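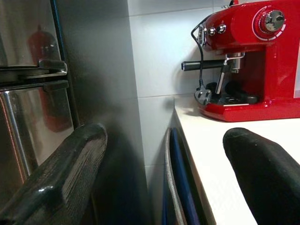
Section 4. Setting Up the Coffee Corner

This section applies to all shared kitchens in the Vastden residence that are fitted with a built-in oven, a countertop and an espresso machine. It replaces the instructions issued before 3/18/24. Residents should read it in full before using the kitchen for the first time.

4.1 Placing the espresso machine

1. Make sure the machine is switched off and unplugged before it is moved.
2. Wipe the countertop with a damp cloth and dry it completely.
3. Lift the machine with both hands under the base. Do not lift it by the control knob or the steam wand.
4. Set the machine on the countertop with the knob facing the user. The markings around the knob must be readable from a standing position.
5. Route the cord along the tiled wall. The cord must not cross the oven or hang over the edge of the counter.

Note: The machine may be turned slightly toward the room where the counter is shallow. All of its feet must remain on the counter.

4.2 Storing the flat boards

1. Wash and dry each board on both sides.
2. Stand the boards upright on their edges in the narrow gap between the gray side panel and the countertop.
3. Place the gray board with the pale rim nearest the panel, and the dark blue board beside it.
4. Check that both boards can be drawn out with one hand.

Note: The gap is intended for boards only. Trays, lids and towels are to be kept in the drawers described in Section 6.

Caution: Do not force a third board into the gap. The edge of the side panel may be damaged.

4.3 Care of surfaces

Stainless steel oven front: Clean with a soft cloth and the Morkton steel cleaner supplied. Wipe in the direction of the grain, including behind both handles. Do not use scouring pads.

Wall tiles: Wipe coffee splashes from the tiles and grout after each use. Grout is treated every April by the maintenance office.

Espresso machine: Wipe the outside with a damp cloth once the machine has cooled. Empty the drip tray daily.

Caution: Allow the oven to cool before cleaning its front or handling the boards next to it.

4.4 Reporting a fault

Damage to the oven, tiles, countertop or machine is to be reported to Gönül Ekinci, Kitchen Services, extension 627. Give the kitchen number and a short account of the fault. Requests for replacement boards are handled by Keith Bloxham, extension 308.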